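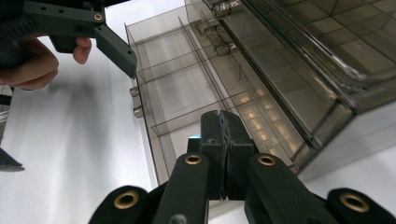
Bukola Garba told me the start line was too short and that was the whole problem with our regatta, never mind the wind. I had asked for one sentence about the day and got ten minutes. She is probably right, and most of this report ends up agreeing with her.

Running the Timomura Dinghy Weekend: what went wrong with the starts

Project report, Sport and Event Management, spring term

What the project was

Our group helped the sailing club at Timomura with its May dinghy event. My part was the race management side, so starts, course, results. Others did entries and food and parking and they have their own reports. I was on the committee boat for all of it, mostly holding a clipboard and trying not to drop it in.

40 boats entered. One class only, the Stendier, a small two-person dinghy that the club has sailed for years. 6 races planned over two days. We finished four.

Background, short

For anyone who doesn't sail. A race starts on an imaginary line between the committee boat and a buoy (the pin). Warning signal at five minutes, prep signal at four, one minute flag, go. Any boat over the line early has to come back. If a lot of boats are over and you can't tell which ones, you call everybody back and do it again. That is a general recall. Each one costs you at least ten minutes by the time the fleet has wandered back and the flags are reset.

The line should be set square to the wind, or close to it. If one end is nearer the wind then everyone wants that end. And it has to be long enough to fit them all, the usual rule being the total length of the boats plus a bit more. I knew the rule. I had written it in my notes. We didn't check it on the water.

Day one

First warning signal was meant to be 11:00. No wind until almost noon. Then it came in from the southwest, light and shifty. The race officer put the pin down where it had been at the club's last event, which had a much smaller fleet. I wrote down the position and did not ask.

Race 1: general recall. Then another general recall. Third try went off under the black flag, which means anyone over in the last minute is out, no coming back. Two boats got disqualified and one of them was not happy, and came over to tell us so in the middle of the race.

Race 2: one recall. Wind shifted left during the sequence and the pin end became the place to be. Big pile up there. A boat hit the mark and did her penalty turn right in front of everybody else, which was legal I think but didnt help.

Race 3: no time. Sent them in at 4:30 with the breeze dying.

Protests that evening took until 8. Both were about the pin end in race 2. I sat in as an observer and found out how little of what I wrote down was useful. I had times but not sail numbers.

Day two

Better. Bukola had gone to the race officer at breakfast and said her piece. I don't know exactly what was said, but the line was longer, and the pin boat moved the mark twice before the first sequence instead of leaving it where it fell. Race 3 went off first time. So did race 4, with one boat over who came back properly.

Then the thunder. Everyone ashore by 2 and that was the event. Results stood on four races, with no discard because the sailing instructions said five races were needed for one. Some competitors had not read that part. The winner, a boat called Cheon, would have won either way, but second and third would have swapped.

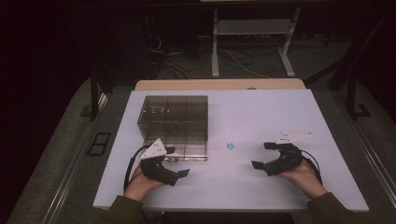
What I collected

Start times and recall times for every sequence. Wind direction readings from the committee boat, taken before each warning signal and again at the gun when I remembered. A short questionnaire to the crews, handed out on paper at the prize giving. Plus talks with the race officer, the pin boat driver and a handful of sailors, Bukola included.

The questionnaire was a weak point. Handed it out too late, people wanted to pack up their boats. Most of the answers were one word. "Starts" came up again and again in the box for what should be improved, which at least matches the rest.

Results software

We used Zundden for the scoring. It worked fine once the finish sheets were readable. Finish sheets got rained on during day two and I had to copy out race 4 from the voice recording. Waterproof paper exists. Put it in the budget next year.

What I'd change

Work out the line length the night before from the entry list and write it on the board in the committee boat, in meters, big.

Give the pin boat permission to move the mark without asking first, up until the prep signal.

One person does nothing but watch the line and talk into the recorder. I was doing that and flags and wind and it was too many jobs.

Explain the discard rule out loud at the skippers' briefing.

Limits of this report

One event, one class, one lake. The wind was different on the two days, so I can't say the longer line alone fixed the starts. The race officer thinks the steadier breeze did more. Bukola does not. With only two races to compare on each side I can't settle it from my data, and a better version of this project would go back for the fall series and log every start there with the line length measured each time.

Appendix A is the start log. Appendix B, the questionnaire, is attached seperately.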